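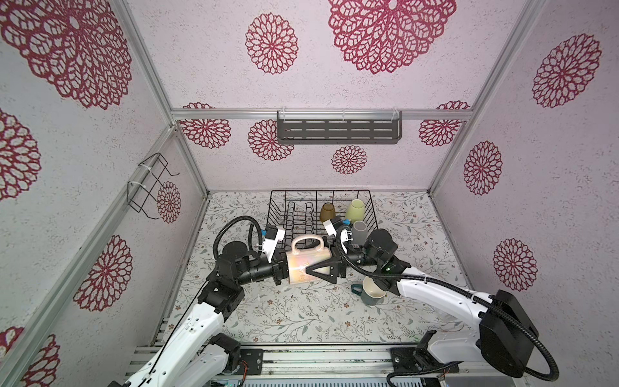 Cream mug with cursive lettering, dahlia-like wallpaper behind

About Caldeira

Hi, I'm Wagner Barros, and I run Caldeira, a small coffee roastery and evening coffee school on the ground floor of the old Castell building in Wovport. If you've walked past and smelled toast, that was me. Sorry to the yoga people upstairs (they say they like it, but they would say that).

I didn't grow up wanting to roast coffee. I spent my twenties fixing boilers, and my aunt used to joke that I'd picked the family name as a career, caldeira being Portuguese for boiler. Then a customer paid part of a bill with a beat-up Stuvard drum roaster that had been sitting in his garage under a tarp. I took it home, burned my way through a sack of Brazilian beans, and by the end of that winter I was giving bags away to anyone who came to the door. A few of those people came back with money. That was a surprise!

The Stuvard is still the only roaster we have. It does 4 pounds at a time if I'm patient, and the thermometer reads high, so I go mostly by sound and smell. I've rebuilt the burner twice. People keep telling me to get something with a screen on it, and maybe someday, but I like standing next to it and listening for the crack.

We moved into the Castell building in June with 2,744 pounds of green coffee and one hand truck with a flat tire. I do not recommend this. The first class in the new room was a week later, six people and a lot of extension cords, and we made pour-over until everybody was talking too fast.

The classes are the part I love most, to be honest. There's a beginner evening on brewing at home, a tasting night where we line up coffees from different farms and argue about them, and a home roasting class that uses popcorn poppers (yes, really, it works great, just open a window). You don't need to know anything or bring anything. If you take milk and three sugars, fine, so does my mother, and she has a better palate than I do.

What we sell changes with what I can get. There's always a dark blend called Boiler Room, which is chocolatey and hard to mess up, and usually a couple of lighter ones that I get overexcited about. Bags are roasted to order, so give me a few days. If you want beans for an office or a cafe, write to me and we'll figure out a price.

The shop is open mornings. Parking is around back, past the blue dumpster, and the buzzer sticks, so lean on it. Come say hi, there's usually a pot on.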